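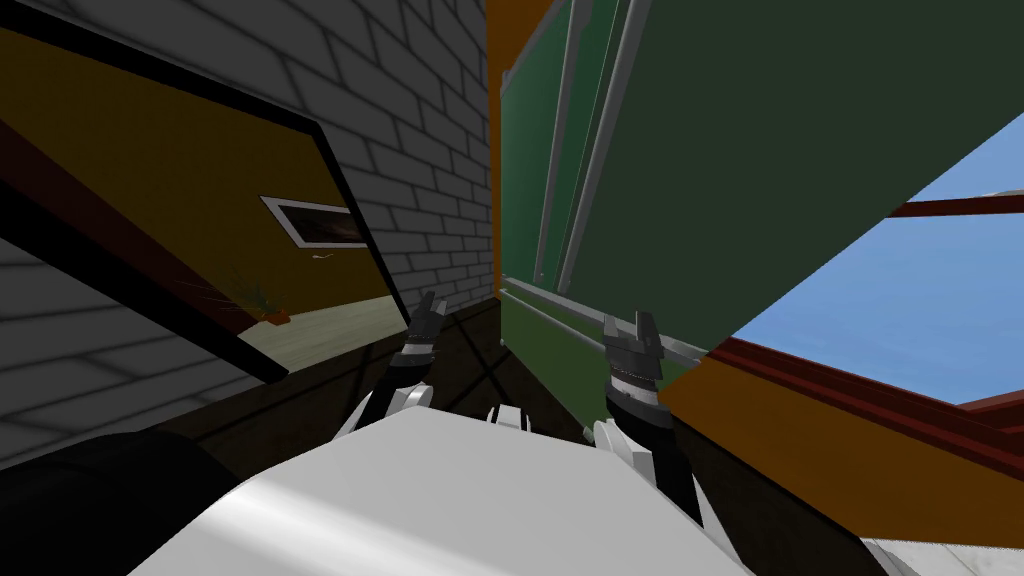
Chalkboard set: acceptance of simulated episodes
Print | E-mail | 3 comments

b_ellery wrote:
The Vavel group has submitted 864 simulated episodes. I propose that all be accepted for training.

T.Erdos replied:
I must object. Room layouts should vary more - 351 episodes share one starting pose.

b_ellery replied:
The task guide permits a shared pose. Removal would delay the November release.

zisum_data replied:
Please hold those 351 until Tuesday. The remainder may proceed.

Shares: 3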